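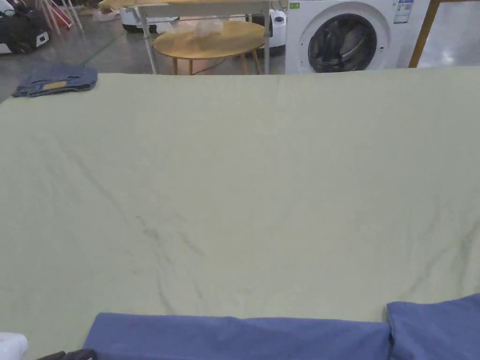
I've been trying to follow the border shooting at Stuvbridge since it broke, and I still couldn't tell you how many people were hurt. The first bulletin I saw gave 900 displaced from the villages on the Fleseck side. By lunch the other side's spokesman was saying 3,000, and that the first number was a lie put out by Fleseck's army. I read all of this on my phone in the bedroom, supposedly doing laundry. Then the ambassador started posting and I sat down.

He did it in four parts, and part three came out before part two, so for a good while everybody was arguing over half a sentence. He says three border guards were wounded and none killed. The Şimşekoğlu agency ran it as "three killed" and took an hour to fix it!

The one person I really trust on this stuff is Panagiotis Đorđević, who used to cover the crossing and still phones the clinics himself. He got 1,061 people registered at the Flodeck camp as of 13th March, and he was careful to say registered, since some families went straight to relatives and never signed in anywhere. I wish the big outlets would write like that.

Anyway, the two governments are supposed to meet at the crossing again, same as they did last July, when they shook hands and then put out two different statements about what they'd agreed to. I'll be reading both versions this time. If anyone has a decent link to the full text from last summer, please drop it in the comments — the one I bookmarked is dead.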